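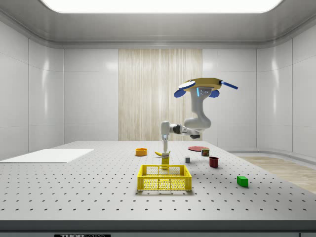
Week 6 handout: Acids, salt and keeping food

Hi all. I ran out of time on Monday (my fault, I got carried away with the cucumber story), so I'm writing up the part I skipped. Please read it before you hand in your pantry logs.

Last week was all about drying. This week we're adding water back in and still trying to stop things from spoiling, and that's where pH comes in. Most of the nasty bacteria we worry about in jars don't grow well in sour surroundings. The number to remember is 4.6. Foods below it count as high-acid, and foods above it count as low-acid and need pressure canning if they're going to sit on a shelf. Lemons, most berries and vinegar pickles are well below. Green beans, corn and plain meat are well above. Tomatoes sit so close to the line that home canners add lemon juice or citric acid to be safe.

Vinegar and fermenting both get you a sour jar, but the routes are different. With vinegar you pour the acid in. With sauerkraut you add salt, wait, and let the bacteria on the cabbage make lactic acid for you. I use 2 percent salt by weight. For a 100 gram test batch that's 2 grams, so get a decent scale - spoons are hopeless for this, I've tried!

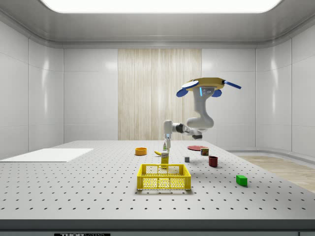
Hanne Suominen asked after class whether she could cut the salt in half if she kept the jar in the fridge. Her grandmother did it that way every November, she said, and never lost a batch. I'd still say don't. Cold slows the souring down along with everything else, so you'd be leaving weak brine and slow acid to do the job together. If salt is a problem for you, make the full recipe and eat less of it.

Sugar works on a different principle. It ties up the water so microbes can't use it, and salt at high levels does the same. We call this lowering the water activity. Honey is so low that it keeps for years with the lid on. Jam gets there with sugar plus fruit acid plus boiling, and a low-sugar jam won't last nearly as long once it's open (check the fridge door, I bet you have one growing fur).

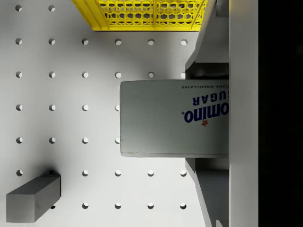
Fig. 3. Pantry goods: sugar.

A word on condiments, which half of you picked for your logs. Plain yellow mustard is mostly vinegar, water and ground seed, so it's very sour and holds up for ages. The color and bite fade long before it becomes unsafe. Mayonnaise from a store is more acidic than people think. Homemade is another matter, so treat it like fresh egg.

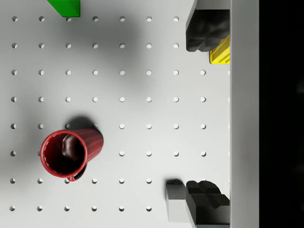 For next time

Read the Leinonen chapter on brines, up to page 33. Bring your log with at least 16 entries, each marked acid, salt, sugar, dry or cold. Some foods will need two marks, and that's fine. We start at 9 in the usual room, and I'll bring the pH strips.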